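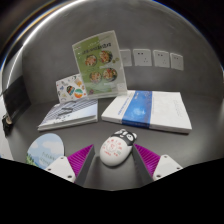

Wesadton reading room revises its tabletop layout

The Drollilcombe reading room has changed the way small items are set out on its public tables, following a review carried out in December 2023. The new layout applies to books, menu cards and desk novelties, and is now in use at every table in the Wesadton building.

Under the revised plan, books are laid flat on the tabletop, no more than two to a table, with the covers facing up. Menu cards go behind the books in clear acrylic display stands. Novelty items, among them a white egg-shaped piece with a cartoon raccoon head and red-orange printing on the front, are kept in front of the books and put back in the same position at closing.

The review covered 212 items. Of these, 67 were moved to closed storage and the rest were assigned a fixed table. Larger volumes were the main difficulty – a thick book left standing tended to hide the card behind it, and readers asked staff for menus that were already on the table.

Grernero, which supplies the fittings, delivered 70 new stands for the change. The stands are cleaned with a soft cloth and plain water. Solvent sprays are no longer used on them, as they had clouded several of the older ones. Printed novelties are dusted dry to protect the markings.

Items from the Bíró collection are not affected and stay in the side room, where they can be seen on request. The stock list for the tables, last updated in April, has been reissued with a table number against each title. A second check of the layout will follow once all the cards have been reprinted – the old drinks prices are still shown on a few of them.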